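About Plelance

Plelance is a lost property contractor. We collect, record, store and return items left behind on buses, in leisure centres and in shopping arcades, under contract to the operators of those sites. The company is based in Clidgate and does not sell to the public.

What we do

Each contract covers three stages: collection, registration and disposal. Drivers collect sealed bags from the client's sites on a fixed route. The bags are opened at the Clidgate store, and every item is given a reference made up of the site code, the date found and a serial number. Items are then shelved by class, with separate areas for clothing, bags, electrical goods, documents and small goods.

Standard items are held for 40 days from the date of registration. Passports, bank cards and driving licences are not held. They are passed to the issuing body or destroyed, depending on the terms of the contract. Food, drink and soiled textiles are disposed of on arrival and recorded by weight only.

Small goods

Keyrings, charms, toys and single items of jewellery make up the class with the lowest rate of return. Owners often do not report them, and those who do tend to give a short description such as "pink keyring". Our register therefore has separate fields for main colour, second colour, material, any lettering and any figure or animal shown. A claim must match on three fields before the item is released. 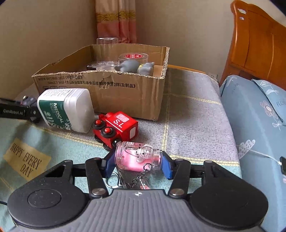
The register

Our register, Laryea, was written in-house and replaced a card index and two spreadsheets. Clients have read access to their own records. Members of the public can submit a claim through the client's website, and the claim is compared with open records each night for 70 days. The longer period allows for late claims on items that have been moved to the disposal shelf but not yet released.

Laryea does not store photographs of documents or of the contents of wallets. Claimants' contact details are deleted when a claim is closed.

Premises

The Clidgate store has 900 shelf bays on two floors. Umbrellas, pushchairs and bicycles are kept at a second unit in Akmont, which has level access and a loading door. Collection in person is by appointment at either address. Claimants should bring the claim reference and one form of identification.

Contracts and charges

We hold contracts covering 519 sites. Charges to clients are set by the number of collections per week and do not vary with the number of items found. Any fee charged to the owner is set by the client and shown on the claim form before it is sent.

Page last reviewed: 17/08/2018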